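Sock week, part two
2023-07-21

The target for this batch is 1259 examples. The first 1000 are for training, another 100 are held back for testing, and the rest are there because some always get thrown out. Ho-yin Lo set the number and I've stopped arguing with him about it.

The task is socks. You start with a pair of white socks on the table, lay one flat, lay the other on top, fold the two together and put the grippers down. Then you mess everything up and start over. The model we're training at Sulbridge learns from recordings of a person doing this with a hand-held gripper in each hand, so whatever I do badly, it learns too.

My biggest problem is still the first grasp. If you close on the middle of the sock you get a fat pinch of both layers and the whole thing lifts as a lump. If you go for the cuff, the ribbing gives the pads something to hold and the rest hangs down the way you want. The trouble is that the cuff isn't always where you can reach it without crossing your wrists.

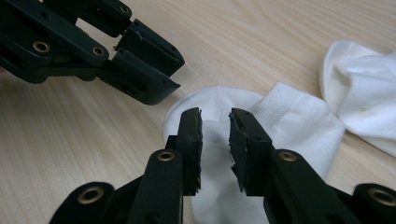 One gripper open over the sock, the other hanging back. Second sock at the right.

Rodrigo Brandão went through my earlier recordings in December and his main complaint was that I hesitate. I hover, change my mind, and go in from a different side. A person watching can tell that I'm thinking. The model can't, and it picks up the hovering as if it were part of the job. So now I decide before I hit record. If I lose the sock halfway, I keep going and pick it up again, and I mark the take as a recovery. We want those. If I drop it twice, I stop and delete.

I also change the starting position every time. Toe left, toe right, bunched, half inside out. Calum Semple did a long run last month with nearly the same layout in each take and the model got very good at that one layout. He wasn't happy.
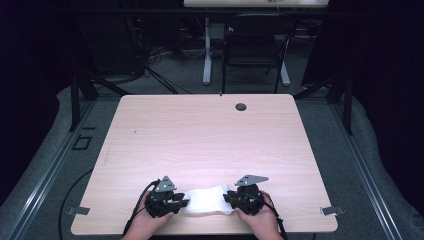

White cloth bunched up between the two grippers.

Holding the cloth from both sides is harder than it sounds. You can't feel the fabric through the fingers, so you have to watch it. Pull too much and it slips out of one side, usually my left. I do better if I bring both hands in low and keep my elbows near my body. The cables tug a little when I reach for the far side of the table, so I mostly don't reach.

My forearms are done after an hour. Witold Piątek swaps with me then, and his folds are neater than mine but slower. Ho-yin says to keep both styles in the set.

Next up is towels, once the socks are finished. I still have to write the labeling notes for the recovery takes and send them to Rodrigo.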